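The shot clock operator should not also keep the book

Amateur basketball leagues spend most of their officiating budget on the two people with whistles. Very little goes to the scorer's table, and the rulebook used by most adult leagues treats the table as furniture. I think this is backwards, and after four seasons of running a table in the Putura league I would like to set down the argument in one place.

Start with the workload. A full table has a scorer, a timer, a shot clock operator and, if the league can find one, an assistant scorer. In our league the normal crew is 2. One person keeps the book and runs the shot clock. The other runs the game clock, the scoreboard and the possession arrow. On paper this works, as the tasks look small when listed one at a time.

In play they collide. Take a missed jump shot with a foul on the rebound. The shot clock operator has to judge whether the ball touched the rim, and must watch the rim to do it. The scorer has to pick up the number of the fouling player, and must watch the referee's hands. Both events can fall inside the same second. One pair of eyes will get one of them right and reconstruct the other from memory or from what the benches are shouting.
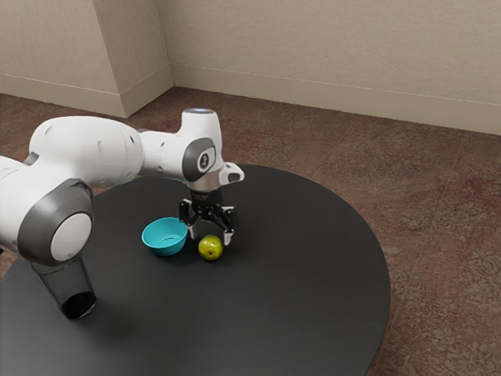 The shot clock is the harder of the two jobs and gets the less experienced person in most gyms. The operator has to hold still through long stretches in which nothing is required, then act at once on a touch that may be hard to see. The correct posture is a lot like the white arm over the round black table: in position above the point of action, pointed straight at it, and not committed. A resting thumb on the reset button is a different thing. Most wrong resets I have logged came from operators who reacted to the shot and never waited for the rim.

A wrong reset is also expensive in a way a missed foul call is not. If the referee misses a hand check, the possession carries on and the game absorbs it. If the clock resets on an air ball that the offense recovers, the defense has lost the reward for a good possession, and the repair means a whistle, a conversation and a guess at the correct time. Melati Manurung, our league statistician, went through the table notes for last season and found 167 stoppages for clock or book corrections. The notes do not say how many involved a doubled-up operator, so I won't claim a rate. I will say that the worst ones I remember did.

The usual objection is cost. Reinaldo Coutinho, who schedules the league, puts the price of a third table official at almost 2,000 dollars a season. That is real money for a league that rents its gym by the hour and still owes Mittal for the replacement backboard. It is also less than we spent on new warm-up shirts, which had no measurable effect on anything.

A second objection is that equipment can fill the gap. The Prokgate console we bought in December puts both clocks on one panel, and the sales material implies that one trained person can run the lot. The panel is well laid out. It starts both clocks from one switch and it stops the shot clock on the horn without being told. It can't see the rim. Combining the controls reduces hand movement, and hand movement was never the limit. Attention was.

Troels Hafþórsson, who has refereed in the league longer than I have worked the table, makes a third objection that I take more seriously. He would remove the shot clock from the lower division altogether and let the officials apply a visible count when a team stalls. His view is that a badly run clock is worse than none. I agree with the premise. I don't agree with the remedy, as the count moves the same burden onto a referee who is already tracking the lane, the backcourt line and the ten players.

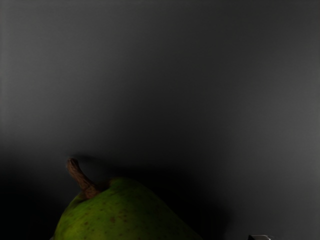 There is a middle course that costs less than a full crew. Put a third person on the table for the last quarter and any overtime, and make that person the shot clock operator with no other duty. The first three quarters would run as they do now. A bad reset in the second quarter is still a bad reset, but there is time left to play through it. The fee could be set at half a game, and players from the team in the next time slot are usually in the building anyway.

The training would need to change too. At present a new operator gets ten minutes with the console manual before tip-off. Meenakshi Dixit has drafted a short session built on game film from Plindus, the streaming service we already pay for, with the footage paused at each shot and the trainee asked to call rim or no rim before it resumes. I sat through it and did worse than I expected. The side angle hides light contact on the far half of the rim, and the only dependable cue is a change in the ball's spin.

Jacobus Ngubane has asked for written comments before the league sets next season's fees. Mine will request the third official for the fourth quarter in both divisions, the film session for anyone who touches the shot clock, and a line in the table notes recording who was doing which job at each stoppage. Without that line we will be having the same discussion next year with the same missing figure.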